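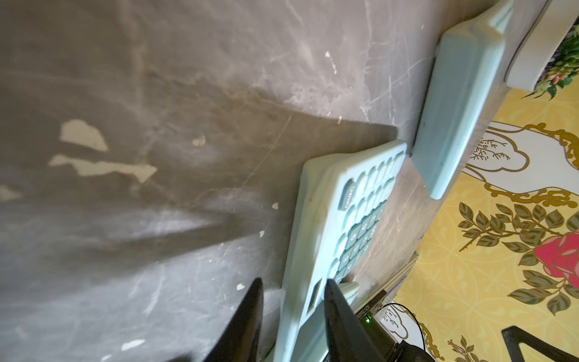 *Page last changed: April, second draft after comments*

# Does a quieter keyboard make a better study room?

Our department handed out a list of project titles and this was the one left over. It came with a claim already baked in, taken from a leaflet put out by Estar, who sell office furniture and "acoustic wellbeing" advice: that typing noise is the main thing stopping students from concentrating in shared rooms, and that swapping to soft-key keyboards fixes it. I didn't believe it at the start. I believe slightly more of it now, but only slightly.

## What the leaflet says

The leaflet gives one bar chart with no scale on the left-hand side. It says students in "quiet-typing rooms" felt more focused. It doesn't say how many students, how long they sat there, or whether they knew which sort of room they were in. I wrote to ask and got a link to the same leaflet.

Round keys, pastel cases and so on are a matter of taste, and people who like them like them a lot. Whether they are quieter is another question, and the shape of the key tells you very little about it. What matters more is what sits under the key and how hard the person hits it.

## What I did

I used two study rooms on the same corridor, called Isen and Gusum on the door plates. They have the same carpet and nearly the same windows. Gusum is next to the stairs, and I should have thought harder about that before I began.

In Isen I put out keyboards sold as quiet. In Gusum I left the ordinary ones. Anyone who used either room was asked to fill in a short sheet on the way out:

- how long they had stayed
- whether anything had bothered them, and what
- a score for how well they had worked, from one to ten

I got 241 sheets back. That sounds good until you sort them. Many had a score and nothing else, and a fair few were plainly the same person filling in a sheet each time they went for a coffee. I kept those in, because I had no honest way of telling which ones to throw out. A second count without the blank ones didn't change the picture much.

I also ran a reading test with 19 people, each of whom read two passages and answered questions on them, one passage in each room. Three dropped out between the first room and the second, so the results are for 16.

## What came back

The scores for working well were a bit higher in Isen. The gap was less than half a point, and the spread within each room was far wider than the gap between them. Someone who wanted to sell keyboards could draw a bar chart of that. If they cut the bottom off the axis it would look lovely.

The reading test showed no difference I would put my name to. Some people did better in Gusum, some in Isen, and the order they did the rooms in seemed to count for more than the room. Most people did better second time round -- they knew by then what sort of questions were coming.

The box for "what bothered you" was the useful part. Typing was mentioned, but well behind talking, phones and the heating. In Gusum the stairs came up again and again. So even the small gap in scores may be a gap between a room with a staircase beside it and a room without one.

## The Assunção method

My supervisor suggested I try the Assunção noise diary, a method from our course handbook where you sit in a room and write down every sound you notice in a set time. I did it for an hour in each room, starting at 2 in the afternoon. I don't think much of it. Once you are listening for typing you hear typing. By the end of the first hour I could pick out one person's space bar from across the room, and I had never noticed it in my life before.

## What I'd say if asked

Buying quiet keyboards for a study room probably does no harm. I can't show that it does any good. If there is money to spend, I would fix the door to the stairs in Gusum first, as it bangs.

The weak points of this project are mine and I know them. The rooms should have been swapped halfway through, so that each had both kinds of keyboard. I asked for that in week five and was told the booking system couldn't be changed until the end of term. I also never measured the sound itself with a proper meter -- the department has one, but it was out on loan throughout.

The sheets and the raw scores are in the shared folder, including the ones with drawings on.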